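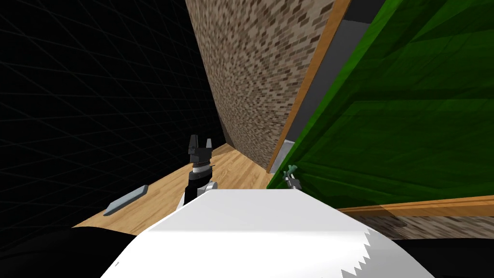 Get the arm to the handle before you worry about driving anywhere, Angus Imrie wrote back on our first plan, and leave the second arm out of it until the door opens. Good advice, we ignored it for two weeks, then did it.

Hulme Robotics Club, door opening project
Progress report, 2020-07-18

What we're doing
Team task for the Granitz challenge. A two-armed robot has to open a hinged door in a simulated room, starting from a random spot, no human touching the controls. Everything is in Werex, no hardware this summer. Robot model is called Junby, came with the challenge pack. We wrote the controller, the data recording and the scoring script. Didn't write the room, that came in the pack too.

First part was teleop. One person drives with a gamepad, one person watches the log and yells if the joint limits go red. Head view for getting close, wrist view for the last bit. Switching views while driving is harder than it sounds and we all lost a few runs that way. We saved some 80 runs in the end. A lot of them are ugly but we kept the slow ones in, as the challenge rules only care about finishing inside the step limit. Limit is 1000 steps.

Problems so far
Arm going up. Our reset pose puts the grippers pointing at the ceiling, which is fine for not hitting stuff and bad for everything else. Every run burns time just folding the arm back down. We changed the reset pose twice and changed it back once (the lower one clipped the body on spawn and the sim threw the robot sideways). Current plan is leave the pose, write a fixed move that brings the arm forward, and only hand over to the learned part after that. 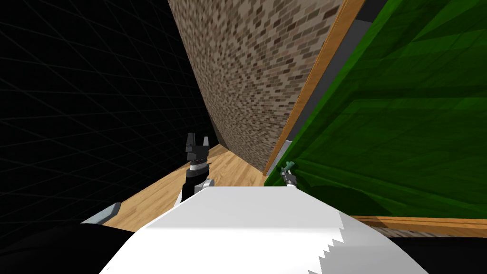 The fixed move is about half done. It works from a straight-on start. From an angle it tends to swing wide, and then the base has to back up, and backing up is the part we have the least data for. We recorded extra runs just for backing up but havent trained on them yet.

Second arm. Right now it gets a hold command and that's it. Someone wanted to use it to brace the door once it's open. Parked until August.

Depth. The handle sticks out from the door and our distance estimate keeps landing on the door face behind it. So the fingers close too deep, or they bump the panel and the contact check thinks we've got a grasp. Tried raising the contact threshold, that fixed the false grasps and broke the real ones. Now checking finger gap as well as contact. If the fingers close all the way there's nothing in them, simple, should of done that on day one.

Longest run. One attempt used 949 steps and still counts as a pass. We watched it back as a group and most of it is the robot going back and forth in front of the door. It shows where the time goes: lining up sideways. The controller will get the height right and then sit off to one side of the handle, correcting a tiny amount each step.
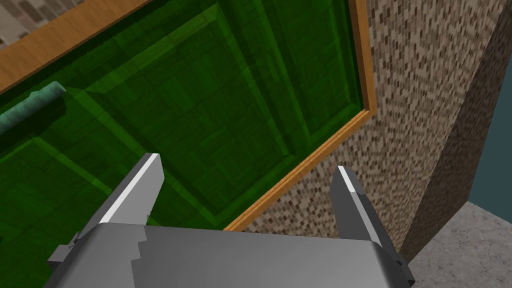

Fig. 3. Wrist view, fingers open. Handle to the left.

Fix for the sideways thing: bigger steps when the error is big, small steps only when close. Basic, but our first gain was copied from a tabletop example and never touched. Also adding a give-up rule. If the error hasn't dropped in a while, open the fingers, pull back, start the approach over. Give-up rule is writen, not tested.

To do
- finish fixed move for angled starts
- train again with the backing up runs included
- test give-up rule on its own before combining
- clean up the scoring script, it still counts a door that's barely cracked as open
- write the readme (nobody has started)

Scores go in the next report. We have some from the old reset pose but they aren't comparable and we don't want them quoted. Code is in the club folder under junby_door, use the newest branch, the older one has the wrong gains in it.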